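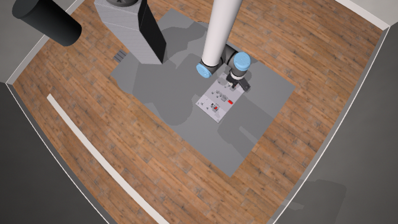
Task board on the grey mat, arm above it (computer render)

Re: [league-list] Club night scoring and the new averages

On September 14, 2025, the Vistusia fixtures desk wrote:

> Following the summer meeting, all clubs are asked to move to the Firkum averages
> system for the coming season. Under Firkum a bowler's handicap will be worked out
> again after every match night, using the last 11 games only. We expect this to
> produce closer matches and to reward bowlers in form. The trial in June was a
> great success. Clubs should send in their full score history by the end of the
> month so that starting averages can be set.

I've read this three times and I still can't find the part where anybody says what was wrong with the old averages.

"A great success" by what measure? The June trial was eight nights at one centre, in the off season, with half the usual teams away and the lanes freshly oiled for the open. We sent two teams to it. One of them won most weeks and the other lost most weeks, same as they do every winter. If there's a table somewhere showing closer margins, please post it to the list. I'm quite willing to be talked round by a table.

My main worry is the short window. Eleven games is less than four nights' bowling for most of us. Anyone who has a rotten fortnight with a bad wrist will come back with a handicap the size of a phone number, and will then take apart some poor side who did nothing but turn up. I'm not accusing anyone of planning it that way. But the old rule looked at a whole season, and it was dull and slow and very hard to fiddle. I'd want a good reason to give that up.

Then there is the working out. At Fandier we still keep the sheets by hand and type them up on Monday. If the handicap changes after every night, somebody has to have the new figures ready before the next one, including when matches are moved. Last season we had a postponed match played on a Wednesday with the next round the following evening. Which figure would have counted? The message doesn't say. The rules booklet on the Firkum page doesn't say either, unless it's in the appendix that won't open.

As for sending in the full score history – how full? Ours runs to something like 3000 games if you count the juniors, and a good part of it is in a ring binder. I can't see why anyone needs it to work out an average from eleven.

One more thing that seems to have been slipped in without comment. The booklet says the handicap is taken from a base of 142 for all divisions. Ours has always been set higher in the top division. Lower it and plenty of first division bowlers get no handicap whatever, so their matches will be scratch in all but name. Maybe that is what people want. If so, put it to a vote and call it that.

Could we at least run the two side by side until Christmas? Play under the old averages, work out the new ones on paper, and compare. The Jurić Cup would be a fair test, as every club enters it and the scores are all in one place anyway. It costs us some arithmetic – and if the results are as good as we're told, there will be no argument left in the new year.

Until then Fandier will be carrying on with last season's figures. I'd be glad to hear what other clubs are doing, on the list please and not by private message, so we can all see it.

Match secretary
Fandier Tenpin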